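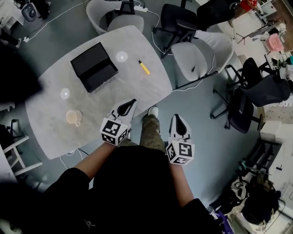
Marjorie Treloar asked, on reading the draft of this section, whether a machine could clear her kitchen table by December, and if it could not, why the guide should spend so many pages on a mug and a screwdriver. Her question is answered under 4.1. The procedure she objected to begins at 4.2.

Section 4. Recording and Testing a Table-Clearing Task

4.1 What the system can be expected to do

The Pleko system learns simple handling tasks from demonstrations given by a person with a pair of hand-held grippers. It does not come with a general ability to tidy a home or a workshop. A task that has been demonstrated well, on a table the system has been shown, with objects of a familiar kind, can usually be repeated. A task that differs from the demonstration in a small way may be repeated badly or not at all.

During acceptance testing at the Loltham site, the system was given 80 trials of a single task: move a mug, a box and a hand tool from the middle of a table to one side of it. A total of 527 demonstrations had been recorded beforehand. Most of the failed trials involved the hand tool. Thin objects lying flat remain difficult to pick up, and the result should not be taken as a promise for other tables or other tools.

The short answer to the question above is therefore no. Clearing a kitchen table after a meal calls for judging what is full, what is fragile, what is dirty and what belongs to somebody who has not finished with it. The present release handles none of these. Shop-floor work with a fixed set of parts is closer to what it can manage, provided that a person remains in attendance.

4.2 Preparing the table

1. Choose a table with a plain, light top and enough floor space for the operator to stand at any side of it.

2. Move chairs back far enough that the operator's elbows and the grippers will not strike them.

3. Route power cables away from the place where the operator will stand. Cables that must cross the floor should be covered.

4. Check the tabletop for glare from ceiling lights. Bright round reflections may be mistaken for objects. If they cannot be removed by dimming or moving a lamp, place the objects clear of them for the first recordings.

5. Set out no more than 4 objects. A mug, a small box and a screwdriver make a suitable first set, as they differ in height and in the way they are held.

Note: Leave the objects at natural angles. A mug whose handle always points the same way teaches the system very little about handles.

CAUTION: Do not use knives, open blades, glassware or containers of hot liquid in any recording or trial.

4.3 Preparing the hand-held grippers

1. Inspect the marker cube on each gripper. Every printed face must be clean and firmly attached. A smudged or lifted face will cause gaps in the recording.

2. Hold one gripper in each hand with the tips pointing toward the work.

3. Open and close each gripper fully 4 times. The status page should show both grippers as ready.

4. Keep sleeves, cords and jewelry clear of the cubes. Plain dark clothing is preferred.

Note: Grippers supplied before the Šimkus revision do not report their battery level. Charge them overnight before a long session.

4.4 Recording a demonstration

1. Stand at the edge of the table with both grippers in view of the overhead or head-level camera.

2. Start the recording and hold still until the tone sounds.

3. Move one object at a time, at an even pace. Where an object is wide or its lid is loose, use both grippers.

4. Set the object down completely before opening the gripper. Objects dropped from a height will be dropped from a height by the machine as well.

5. Return both grippers to the starting position and stop the recording.

6. Rearrange the objects and repeat.

If an object slips, do not stop. Pick it up again in the normal way and finish the demonstration. Recordings that include a recovery are useful — the Loltham operators were first told to delete them, and that instruction has been withdrawn.

Discard a recording only when a marker cube was hidden for most of it, when a second person reached over the table, or when the wrong task was selected at the start.

4.5 Running a supervised trial

1. Clear all persons from the reach of the machine. One attendant should stand within reach of the stop control.

2. Place the objects as for a demonstration and select the task by name.

3. Start the trial at low speed. Do not select normal speed until low-speed trials have been completed without contact between the arm and the tabletop.

4. Enter the result as complete, partial or failed. A mug delivered on its side is a partial result, even when nothing has been broken.

CAUTION: A machine that has paused may resume without warning. Press the stop control before reaching across the table for any reason.

4.6 Claims about household use

Staff who demonstrate the system to visitors are asked to describe it in terms of the task shown. Phrases such as "does the housework" must not be used. Where the Florico attachment is fitted for wiping, visitors should be told that it follows a taught path and does not detect whether the surface is clean.

Changes to this section requested after Tue 2 August will be held for the next issue. For charging and storage of the grippers, see Section 5.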